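Kitchen tips I brought home from a robot open day
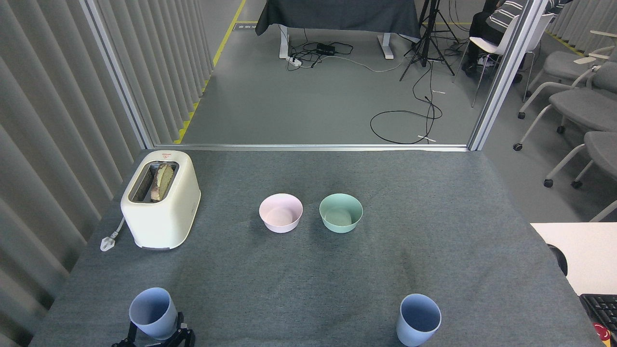
I went to the Nosteck open day in June mostly for the free coffee, and I came home with a page and a half of kitchen notes. My neighbor Kristýna Malý works there and had been after me to come see the robots set a breakfast table. I figured I'd stay for 30 minutes. I stayed until they started stacking the chairs!

If you've never watched a robot handle cups and bowls, it's slow. Really slow. And when something moves that slowly you start noticing all the stuff you do yourself without thinking (and half of it I do badly). So these are the things I scribbled down, in no particular order.

Put something soft under your dishes. They use felt on the tables. Gerardo Greco, one of the engineers, told me they went through a lot of cups before they tried it. I bought a yard of gray felt the next morning and cut it to fit the shelf where I keep my bowls, and the clatter when I unload the dishwasher is way down. Felt does hold crumbs, so shake it out over the sink or run a lint roller across it.

Leave finger room. I used to jam my bowls together so tight on the shelf that I'd knock one every time I reached for its neighbor. A gripper needs a gap to get its fingers in, and so do I, especially first thing in the morning. I moved two bowls to another cabinet and I don't miss them there.

Pick up cups low if they're light. I'm a rim grabber, always have been, and my husband says it's gross. Primo Sorrentino, who was running one of the demos, said he'd grab a cup close to the base any day because it wobbles less. Don't do this with hot coffee in a thin cup, obviously. Use the handle if you've got one!

Unplug the toaster before you mess with it. I know, I know. But I've been fishing bagels out with a fork for years and Kristýna about had a fit when I told her. Plug out, let it cool, then turn it over above the sink and tap the bottom. Empty the crumb tray too, if yours has one. Mine hadn't been emptied since we moved in and I'm not going to say what came out.

Mind where the cord goes. Mine used to run right across the spot where I butter toast. Now it goes off the side, with a twist tie around the extra.

Use one color per job. This one came out of a chat with Jawad Gondal over the cookies. He's got little kids, and at his house pink bowls are for cereal and green ones are for fruit, and the kids can put everything away themselves. I tried it with my grandkids and it worked for 2 whole days, then the pink one went out to the sandbox.

Do the slow run once. Pick one chore, like setting out breakfast, and do it at half speed while paying attention to your hands. I found out I walk back to the same drawer three times for spoons. The spoons live by the bowls now.

I asked Gerardo when I could have one of these at home to empty the dishwasher and he just laughed. They're planning another open day, and I'll post the date when Kristýna gives it to me. If you go, wear comfortable shoes and eat first, the cookies run out fast.

59 shares
14 comments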